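How our club teaches a robot to pack a bag

Hello! My name is Athina Liapis and I help in the Tratetti robot club. The club is for children from 9 years, and this year we have 14 members. Our new project is called Grukance. In this project, two robot arms must learn to work with a bag.

For you, a bag is easy. You open it with one hand and put your things inside with the other hand. You do not even look! For a robot it is very difficult. A box has always the same shape, but a bag is soft. When you touch it, it changes. The robot has to find the opening again and again.

So how does a robot learn this? It learns a little like you learn to tie your shoes. First somebody shows it. One of our members moves the arms with two handles, slowly, and the computer remembers every movement. We do this 30 times for one small task. Then the computer looks for what is the same in all the tries.

The robot also needs eyes. One camera sits near the gripper, which is the robot's hand, and sees things from very close. Another camera stays in one place and sees the whole table.
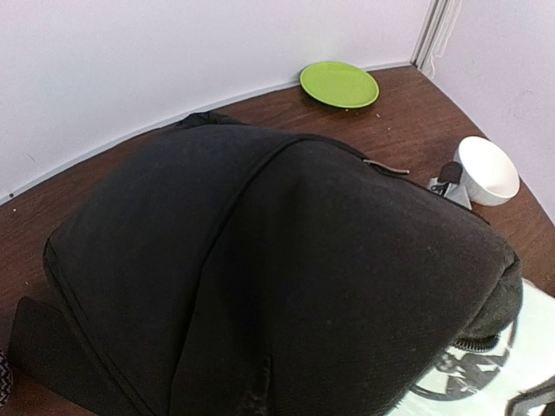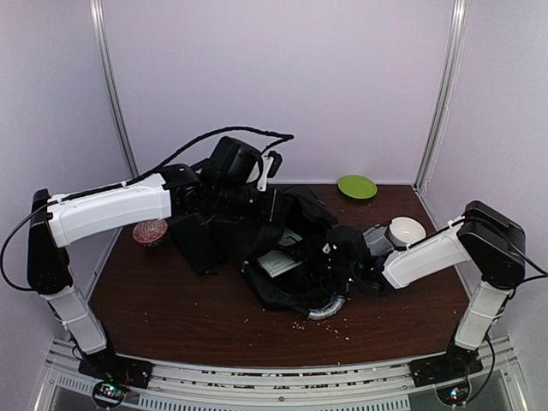 The black bag on our table, first from the camera near the gripper, then from the camera that sees both arms.

Why do we need both? From very close, the bag is so big that it hides many things. From far, the small parts like a zip are hard to find. With the two pictures together, the computer can understand more.

Amirul Wuisan is 12 and he likes the project very much. "The cloth is the worst," he told me. "It folds where I don't want."

Try it at home! Put on thick gloves, close one eye and pack your school bag. Use only two fingers of each hand. How long do you need for three things?

In August we started with soft cloths only. The bag is our second step.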